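Nundari Shelf Task Kit for School Robotics Clubs

Product code: Kwok 27
Suits: senior secondary and first-year college teams
Availability: orders placed now ship in October

The Nundari kit gives a robotics club what it needs to run a shelf restocking project over one term. Students record people tidying and facing up packets on a shop rack, label the recordings, and use them to train a small arm to do part of the same job. It is the same task set used in the Brostamside student challenge, so a club that finishes the kit can enter with the work it has already done.

You supply the shelving and the groceries. Any slotted metal rack with adjustable shelves will do, and most clubs borrow one from a storeroom. Soft packs are the best stock to begin with. They slump and slide over each other, and a stack of three behaves differently from a single pack. Boxes and tins can come in later, once the arm is picking reliably.

What's in the kit

Head-mounted camera with adjustable strap, and a spare strap
Desktop arm with two-finger gripper, clamp base and power supply
Two sets of soft fingertips
Drerkar controller board, pre-loaded
Shelf edge markers, 20 per pack
Student workbook and teacher notes
Licence for the labelling software, one classroom

How the project runs

The first few sessions are all hands and no robot. One student wears the camera and works the shelf while a partner keeps the log. The workbook sets short jobs such as bringing a back row forward, sorting by colour, or squaring up a stack that has leaned over. Each job is recorded as its own clip. Students should work at normal speed and keep both hands in view where they can. Clips where the wearer looks away from the shelf can still be used, but they need to be tagged.
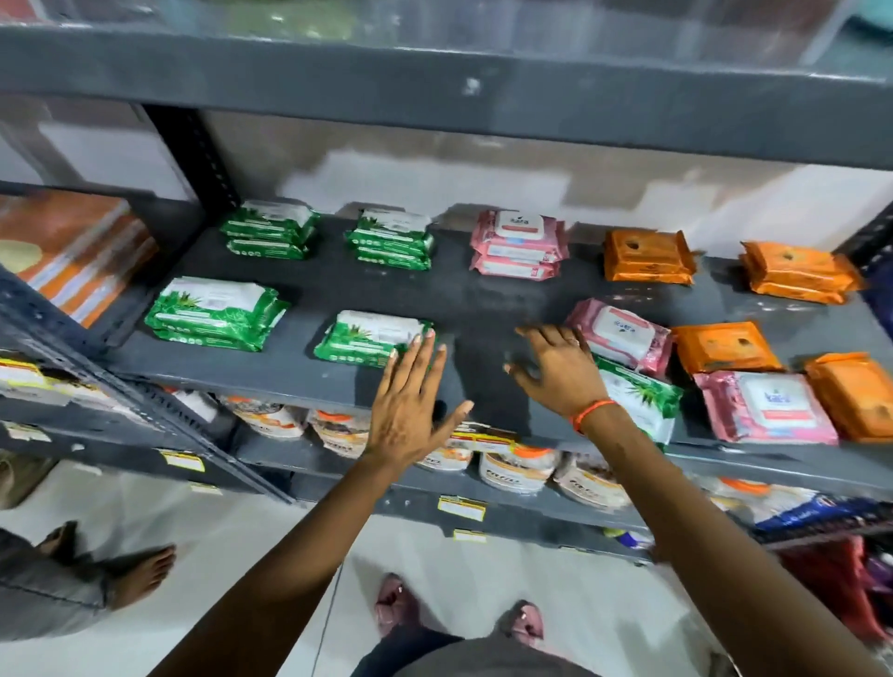
Sadao Shibata wrote to us after the first term that the recording sessions took longer than the workbook allows, and that the students who had the most trouble were the ones who tried to be neat. They kept stopping to think about where a pack should go. He ended up giving each pair a shelf plan beforehand and letting them get on with it, and he would like to see a blank plan printed in the next workbook.

A blank plan is now on the last page of the teacher notes and can be photocopied.

Labelling comes next. The software breaks each clip into reach, grasp, move and release, and students correct the break points by hand. A class set of 1,000 labelled actions is enough to train the starter model. Clubs heading for the challenge usually want 3,000, and the software will merge work from several classes if the file names follow the workbook.

The arm comes out in the second half of term. It clamps to a bench in front of the rack and works one shelf at a time. Expect dropped packs. Wrappers with a glossy finish are harder for the gripper than matt ones, and the grippier of the two fingertip sets (marked with a dot) should be fitted for those.

Before you order

The arm does not reach the back of a deep shelf. Measure yours first — the workable depth is printed on the cover of the workbook sample, which you can download from this page.

The controller needs a classroom computer with a free USB port. Tablets are not supported.

Your school will need its own consent forms for recording. The camera mostly sees hands and forearms, but other people do walk through, and feet turn up often if the wearer looks down at the lower shelves. Sample wording is in the teacher notes.

Challenge entry

Entry to the Brostamside challenge is separate and is not included in the price. Teams of up to five submit their labelled set, a short write-up and one unedited run of the arm. Judges look at the write-up first, so leave time for it.

Spares and returns

Straps, fingertips and edge markers can be ordered on their own. Unopened kits can be sent back for a refund. Opened kits can be exchanged if a part is faulty — please quote the serial number under the clamp base when you get in touch.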